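### Midtbø cell rules v2 – does anyone follow these?

**tormod_engebretsen**

Midtbø sent the new cell rules in April and I've now read all 133 lines. Two of them are about cables. One says dress lines "shall be secured at suitable intervals." Suitable to whom? The other says there must be "adequate slack at the wrist." I could pass or fail any arm in the building with that.

Before I sign for our picking cell I'd like to hear if other sites got more out of this document than I did.

**MajBritt_B**

You're reading it like a contract. It's a good practice sheet. Suitable means it doesn't snag and it doesn't pull tight in any pose the program can reach. Run the worst poses slowly and look.

**tormod_engebretsen**

Then it should say that. "Run the worst poses slowly and look" is a rule. I can do that and write down that I did it.

**edvin.l**

We had the Lisow people in to audit against v1. Their guy put a tick next to the slack line with the arm parked at home position. Never jogged it. Two weeks later we tore a connector on joint 5. So I don't put much faith in the sheet or in the tick.

**MajBritt_B**

That's a bad audit. Doesn't make it a bad rule.

**edvin.l**

A rule you can tick with the arm parked is a bad rule.

**h_westerberg**

Agree with Edvin, mostly. At Dralholm we threw out the wording and wrote our own for bin picking, where the wrist goes down between walls and a loop that looked fine in free air suddenly has something to catch on. Ours says:

- jog to all four corners of the bin at the lowest pick height, both wrist flips
- no cable touches the bin wall or an object in any of them
- any tie that has slid gets cut off and replaced. No pushing it back.
- fault log number goes on the sheet (last one I filled in was 962, for what it's worth)

Takes me twenty minutes. I still don't know if it prevents anything. We've had fewer torn lines but we also changed the cable type that same month, so anybody claiming it was the checklist is guessing.

**tormod_engebretsen**

Finally, somebody who admits that. Do you have a rule for what's allowed in the bin during the check? The Midtbø sheet wants it empty.

**h_westerberg**

Leave the objects in. An empty bin tells you about an empty bin.

**MajBritt_B**

Now that one I disagree with. Do it empty first, then full. If you crash on the first jog you want to hit air – stuff gets wedged under the fingers and you've bent something for the sake of a checklist.

**edvin.l**

Fine, both. Still more use than "adequate."

**tormod_engebretsen**

I'm going to try Helge's list with Maj-Britt's order. Arm is a KUKA, yellow and black lines looped around the orange joint, gripper down over a grey bin with mixed small items in it. A tie on the upper run, a strap further back. By the Midtbø text I think this passes. I'd want to see it in the corners before I said so. Tell me if you'd sign it from this alone.
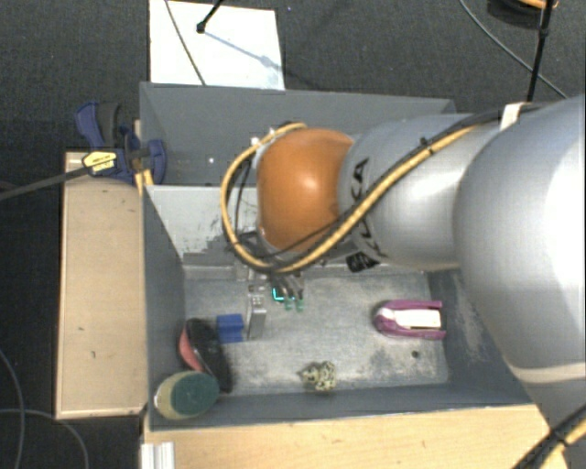
### Reply from MajBritt_B

No. And neither would the sheet, if you read it the way I do. Jog it.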